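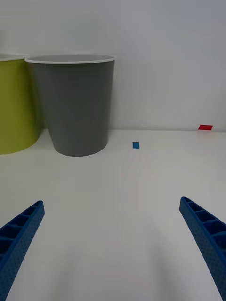

Figure 1. The grey and yellow-green containers on the white table.

Sorting at the Table: Container Colour and Placement in Shared Study Rooms
Project report, Design for Everyday Spaces
Submitted by Marina Lazaridis and Filippos Kourkoulas
Supervisor: Gisela Orellana

1. Background

The study rooms at Clurnunard are used by students of all years, many of whom eat lunch there. Waste in these rooms has until now been collected in one large bin by the door. Material that could be recycled is mixed with food and tissues, and small items such as pencil shavings, labels and paper clips are often left on the tables. The department asked for a proposal that could be put in place without new furniture and without any alteration to the walls or floors.

The project therefore considered small open containers kept on the table itself. Two questions were set at the start. The first was whether a pair of containers in different colours would be understood without written labels. The second was where on the table such a pair should stand so that it could be reached easily and still leave enough space to work.

2. Choice of containers

Three shapes were compared on paper before any were placed in a room. A rectangular tray with a divider was rejected at an early stage, as its contents could be seen from every seat and it was awkward to empty. A lidded box was also set aside. Students consulted in the canteen said that they would not lift a lid while holding a cup or a sandwich.

The round, tapered form was chosen. It is wider at the top than at the base, so it can be lifted by the rim and tipped out in one movement. It was agreed that grey would be used for general waste and yellow-green for clean paper. The colours were selected to differ in brightness as well as in hue, following advice from Fotini Athanasiadis, who reviewed the proposal for accessibility.

3. Placement

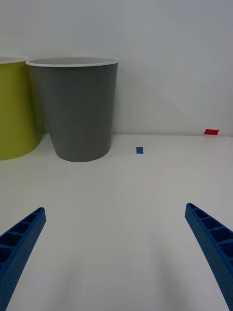 Placement proved to be the more difficult of the two questions. Users seated at the front of the table wished to have the containers within reach, while those with large drawings or open folders wished to have them out of the way altogether. Positions along the front edge and in the centre were both considered and rejected. The arrangement adopted puts the pair towards the left, with the grey container a short distance in front of the wall and the yellow-green one beside it and slightly nearer to the user. Short pieces of tape were used for marking the surface, and the blue and red pieces to the right of the containers lie flat, so a sheet of paper can be laid over them. The group recommends that the area to the right be kept clear as working space.

The two containers should stand close together. When they were discussed as separate items at opposite ends of the table, users tended to speak only of the nearer one, and it was felt that both would soon hold the same mixture.

4. Comments from users

Written comments were invited from students who use the rooms on a Thursday afternoon. Most accepted grey as the colour for general waste. Opinion on yellow-green was divided. Several students associated it with food waste, and one asked whether tea bags should go in it. Zulema Zúñiga, who looks after room bookings, observed that visitors from outside the department would not know the system and would need a small sign. The group had hoped to avoid signs, but accepts this point.

5. Limitations

The comments came from regular users, who already knew that a project was under way. The containers were not weighed, and no record was kept of what was placed in them. The report cannot therefore state how much material would be sorted correctly over a full term. Tables placed away from a wall were not studied.

6. Recommendations

One pair of containers should be provided for each table that stands against a wall. A card naming the contents of each container should be fixed at eye level. The containers should be emptied at the end of each day, and the large bin by the door should be kept for food. A second review should be held in June, when the rooms are at their busiest, and should include first-year students and outside visitors.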